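Reading Nedeljković in order

The new hardcover from Wesar gathers the first 100 strips of "Girer," the weekly adventure comic Nedeljković drew for a regional paper before moving to books. It came out in September, and it is the first time the early pages have been printed at full size.

The story is simple. A mapmaker is sent up a river to find out why the boats have stopped coming back. For the first 20 strips he barely leaves the harbor, and the drawing is stiff, with heavy captions under every panel. Then the boat sails and the captions shrink. By the end of the second chapter whole strips go by without a word.

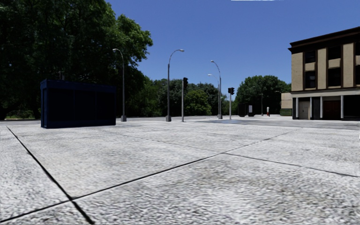 Noman Bhutto, who edited the book, worked from newspaper clippings because most of the originals are lost. Only 6 were found, and all of them are reproduced in an appendix with the pencil corrections left in.

"You can see him moving the horizon line again and again," Bhutto says. "He was learning the job on the page."

Kulsoom Mengal's introduction covers the printing history and the long quarrel over the ending. It assumes you have read the strip, so save it for last.

The coloring, redone by the studio Prostix, is flat and a little too bright in the night pages. The lettering is untouched. Wesar plans a second volume but has not set a date.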